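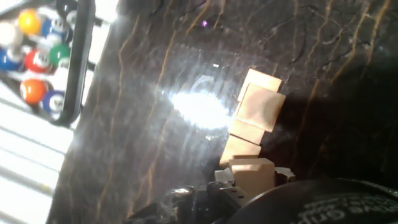 Why do so many television series lose their way in the second season?

Mostly because the first season was planned as a complete story and the second was ordered as a product. The writers spent years on the one and got a few months for the other. That is the dull explanation, and it covers more cases than any theory about curses, fame or difficult actors.

Chapter 7
The Returning Series

By the end of this chapter you should be able to explain how a renewal decision is made, say what a "bible" is and why it is seldom followed, and judge for yourself whether a season was written to answer a question or to put one off. You will need your viewing notes from Chapter 6. Anyone who skipped the viewing in May will find the exercises hard going.

Students like to begin this topic with quality. They have a favourite programme, it got worse, and they want to know who is to blame. I would ask you to leave that feeling outside for a while. "Worse" is a verdict, and a good part of what is written about television is verdicts with the evidence put in afterwards. A reviewer who has already decided that a series has declined will find the decline in the lighting, the music and the lead actor's haircut. Give the same reviewer the same episode with the word "return to form" in the press notes and the haircut becomes a bold choice.

So we start with money, which is at least countable.

A drama is commissioned for one season, usually with an option on a second. The option belongs to whoever is paying. The makers cannot take it up themselves, and they often hear late. In our main example, the harbour thriller Winport, the sets were in storage and two of the writers had signed up elsewhere by the time the renewal came through. The first season had been in development for years. The second was written, shot and delivered in a fraction of that time, with a new head writer who had not worked on the original. Fans still argue over whether she "understood" the characters. A more useful question is how much time she had to read the old scripts.

You will be told that the makers had a plan all along. Treat this with care. Nearly every series that depends on a mystery claims a plan, and the claim costs nothing to make. A plan may be a detailed outline of each season, or it may be one line about the last scene. Publicity does not tell you which. The bible for Winport, a document that sets out the world, the people and the intended story, runs to 144 pages. That sounds like a plan. Read it and you find that the greater part is backstory, street names and notes on clothing, and that the material on future seasons fits on a single sheet. The ending it proposes was never used. 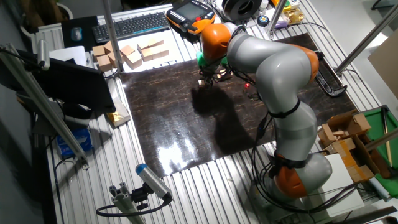 7.1 WHAT THE SECOND SEASON HAS TO DO

A second season has to win back the old audience, pick up a new one, and keep the story moving without finishing it. These aims pull against each other. Old viewers want no recaps. New ones can't follow without them. And a story that must not finish is a strange thing to ask anyone to write.

Writers have a small number of ways round this, and you will meet them again and again once you know them.

The reset. The characters are put back more or less where they began. The couple who got together have split up over the summer, the detective who resigned is back at the same desk. Resets are cheap and they reassure people. They also tell the audience that nothing they watched last year counted for much, and audiences are quicker to notice this than commissioners think.

The bigger threat. The first villain turns out to have been working for a second, worse one. Winport does this in its opening ten minutes. The trouble is one of scale: a smuggler can threaten a family, and a family is something a viewer can care about. By the time the threat is to a whole country, we are being asked to worry about a map.

The move. The cast goes somewhere else. Aston, a school ghost story with a small and loyal following, shifted its second season to an island hotel and kept only three of its leads. Critics called this brave. The school building had been sold, and the hotel was available out of season at a low rate. Both things can be true, but only one of them appears in the interviews.

The gap. The story jumps ahead by some years and lets the audience work out what it missed. This is the hardest to do well, and I have seen it praised far more often than I have seen it work. Korska manages it, in my view, by letting the new facts come out in ordinary talk over a kitchen sink. You may disagree. Several readers of the first edition did, at length.

7.2 HOW FAR TO TRUST THE NUMBERS

Figures for streaming audiences should be read with the same suspicion as a landlord's description of a flat. A company that says a show was "watched in 70 countries" has told you where it was on sale. A "view" may mean the whole season or it may mean 2 minutes. Definitions change from one year to the next, so comparing a first season with a second can be a waste of an afternoon.

Take the crime series Sarantis. Its second season was announced as a record success on 28th December, and cancelled soon afterwards. Some fans took this as proof of a cover-up. It is more likely that the record was of a kind that did not matter to the people paying, who tend to care how many viewers reach the last episode and how much each of them cost. Neither figure was in the announcement.

None of this makes numbers useless. It means you should ask who released them, what was counted and what was left out, and write "not known" when you don't know. I would sooner mark an essay with three honest gaps in it than one built on a press release.

Before you read on

Choose a series you know with at least two seasons. Watch the last 20 minutes of the first and the first 20 of the second, one after the other. Write down which questions are carried over, which are dropped without comment, and which are new. Do not write down whether you liked it. Keep the list, as section 7.3 uses it.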